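Caring for a wood floor and a white table: what works in our home

Many people ask me how to keep a wood floor nice without buying ten different bottles. I have lived with wood floors since I moved to Kirnton, and I made most of the mistakes already, so maybe my notes can save you some money.

Sweep first, always. Small sand is the biggest enemy of the finish. I use a soft broom in the kitchen and a vacuum with the brush head in the other rooms. The hard plastic head leaves thin lines which you see only when the sun is low, and then you see them every evening.

For washing, take a bucket with 4 liters of lukewarm water and one small spoon of mild dish soap. The mop should be damp only. I squeeze it with my hands, and if it still drips, I squeeze again. Go along the boards and not across. Water that stays in the joints makes the edges swell, and this you cannot repair with a cloth.

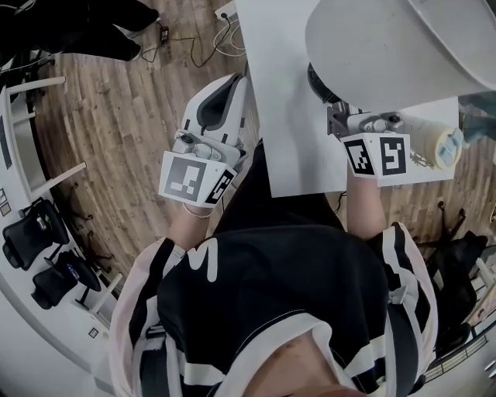 Vinegar I do not recommend anymore. My neighbor Garnet Tremblay used it on her hall floor every week from May, and by autumn the shine was gone near the door. She had to pay 1,495 dollars for sanding and new varnish. The man who did the work told her that plain soap was enough for this kind of floor.

For chair legs, buy felt pads with a nail or a screw if the legs are wood. The sticky ones move to the side after a few weeks and collect hair. If you have only sticky ones, clean the leg with rubbing alcohol, let it dry, press the pad for one minute and do not move the chair until the next day.

Small scratches

Try a walnut first. Rub the nut on the scratch, wait 7 minutes, then wipe with a dry cloth. It works on light scratches in medium brown wood. For deeper ones I use a wax stick from Flavwood, one shade lighter than the floor. A darker stick looks good in the store and bad at home.

White tabletops

White surfaces show everything – coffee rings, pen, the blue color from new jeans. Wipe coffee the same day with soap and water. For older rings, make a paste from baking soda and a little water, leave it for a short time and wipe with a soft sponge. Test under the edge before. Never use the green side of the sponge, it makes the surface dull and then the dirt holds even better.
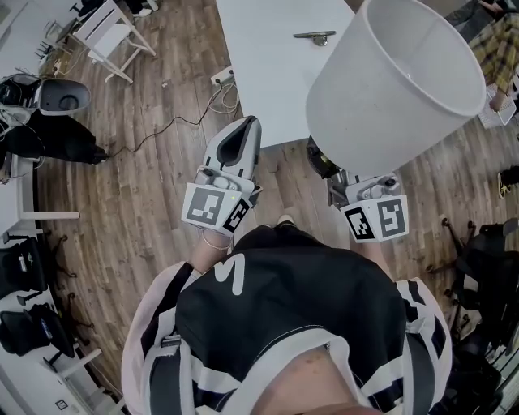 Ink is more difficult. Put rubbing alcohol on a cotton pad and touch the spot, do not rub in circles. Change the pad often. I also tried the Vumance cleaning cream, which my sister likes very much, but on our table it left a film and I needed to wash it two times.

Hot pots need a board under them, also when you think they are cool already. I keep an old cutting board for this, standing behind the toaster.

How often

Sweeping every day in the kitchen, every second day in other rooms. Damp mop once a week. Felt pads I check when I change the clocks. The hardware store on Llewellyn Street sells them in packs of 11, so for three chairs you miss one – buy two packs.

Updated 13th October. I added the part about ink.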